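12/15/23

Small microphone stands, and what I look for in one

I have been using a desk stand for my microphone since August, and a few people wrote in after the last post to ask which kind I have. It's the short kind with a round base. I bought mine at Juvenus, the music shop in Clomcombe, after two others that didn't work out. The first was a folding tripod from Flasotard. It weighed 295 grams and fell over whenever I pulled on the cable. The second clamped to the desk, and the clamp wouldn't open wide enough for the desk I have now.

A heavy disc on the bottom fixes most of this. It takes up less room than tripod legs and you can slide it back when you need the table for something else.

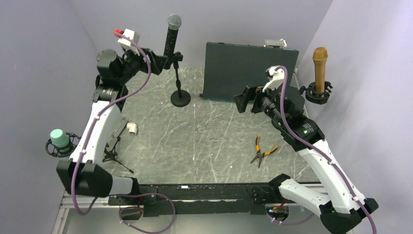
Handheld mic in its clip, on a thin black pole with a round base.

The clip matters more than I expected. A tight one is annoying if you take the mic in and out a lot, and a loose one lets it droop. Hold the clip with one hand and push the mic in with the other. If you push down on the mic alone, all the force goes into the hinge, and that's how I cracked the clip on the Flasotard.

Mine is 13 inches tall at its lowest. I talk sitting down, so that's enough. If you stand up to record you'll want a floor stand.

The other thing I've learned is to keep the table clear before starting. Anything lying on it rattles, and the mic picks it up through the base. Pens are the worst. I put the long thin things to one side, parallel, so they don't roll into each other. A folded dish towel under the base helps too.
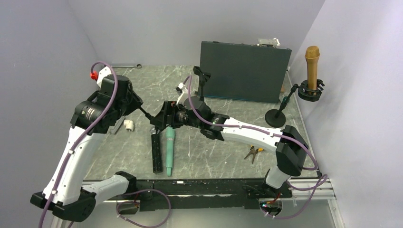
Marble-pattern tabletop, with two long tools lying side by side.

A hard top like this gives a bit of echo with walls close behind it. I recorded 7 minutes with the towel and 7 without, and the version with the towel had fewer thumps. The echo was the same on both.

Peñalver makes a foam pad cut to fit under round bases. I haven't bought one yet. I'll post the two recordings when I get them trimmed.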